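Everything we get asked about the Surkbridge Open Studios, in one place. Last updated October 26, 2018.

## What is it, exactly?

For two weekends every August, artists across Surkbridge open their workrooms and let people wander in. There are 82 of them taking part next time, painters and printmakers mostly, with a good handful of potters and one bookbinder (go and see the bookbinder!). You can look, ask questions, and buy something if you fall for it.

## Do I need a ticket?

No, it's free. Pick up the printed guide at Goden Gallery or the library, choose a door and knock.

## Is there a route?

We print three. The Mansilla Street loop is the easiest on foot and takes in 20 studios, nearly all on the flat. The riverside one is longer and very pretty. The third really wants a bicycle — the hill up to the old dye works is steep, but the group of sculptors at the top always has the kettle on.

## Can I bring children?

Please do! Lots of artists put out paper and pastels, and the guide marks them with a small star. Prams are fine at ground-floor studios. A few of the upstairs ones have narrow steps, so check the access notes first.

## How do I take part as an artist?

You need a workspace inside the town boundary, or a friend who'll share theirs. Applications go to Goden Gallery with four photographs of recent work and a short paragraph about what you make. We don't turn away beginners, and we love seeing new names on the list.

## What is the Dident Wall?

It's our favourite bit. Every artist gives one postcard-sized piece, unsigned on the front, and they all go up together in the Dident Room. Each costs the same, and you find out who made yours when you take it home. Last August 78 pieces went up and the first one sold before we'd finished opening the doors.

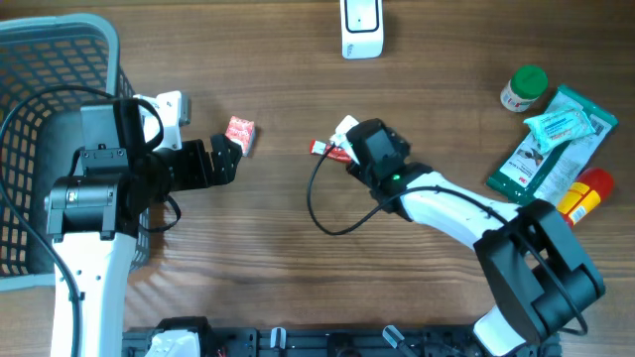 ## How many people come?

We counted 983 visitors at the Dident Room last time, our best yet. The studios keep their own tallies, or don't bother.

## Are dogs allowed?

It's up to each artist. Look for the paw print in the guide.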